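4.3 Recording grasp trials on thin packets

This section covers the packet task in the Kvam protocol. Complete the wrist calibration in 4.2 before you start.

1. Place the seed packets flat on the countertop, within reach of the arm. Leave a gap between neighbors.
2. Load the task file and set the grip force limit to 14 percent.
3. Start recording, then lower the open fingers toward the target packet.
4. Close slowly. Stop when the finger overlaps the printed face of the packet.

CAUTION: Do not press down on the stone to force a grasp. The wrist sensor saturates and the trial is lost.

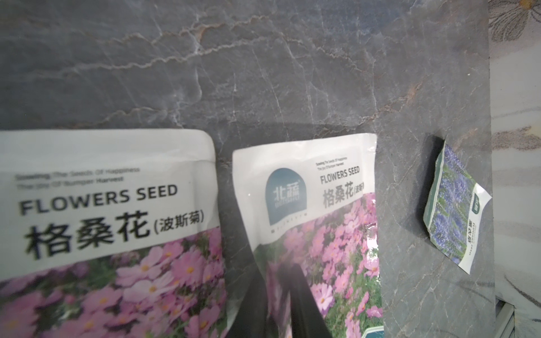

A reader at Flundura wrote in that packets with a crumpled top edge slip less than new ones, and asked whether both kinds should go in one set. Keep them together, but tag each trial with the packet condition -- the Mustus loader reads the tag and splits the results.

5. Lift, hold for two seconds, and release.
6. Mark the trial as success, slip, or miss. Repeat until you have 40 trials per packet.

NOTE: The Stestberg baseline was trained on 2892 trials. Sets with fewer than 100 trials can be used for fine-tuning only.

NOTE: Glossy print can throw off the edge detector. If the overlay jumps between packets, lower the lamp and repeat step 3.

Go to 4.4 to export the set.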